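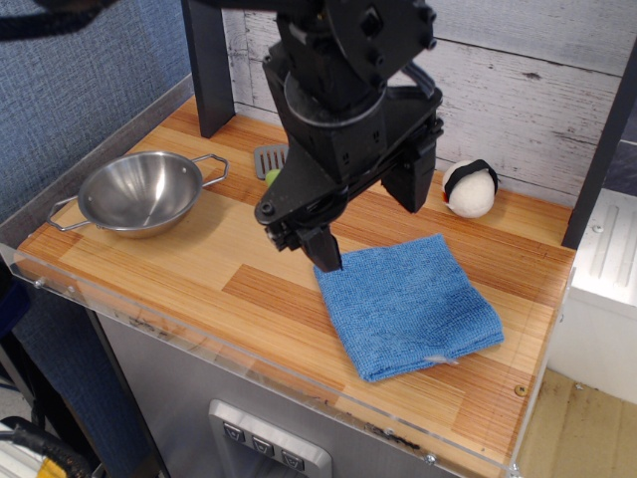
8/22/19

Cloth day! Réka Kocsis on the leader arm, me on the log. We're at 334 demos for Brendo now, and the corner pinch is finally starting to feel natural by hand – come in low, stop just over the cloth, then close slowly. Two runs tossed for jerky wrist motion, the rest are lovely. Bowl and penguin stay on the table for the next set. Want to try three folds next, and ask Garrido about the lag on the gripper trigger.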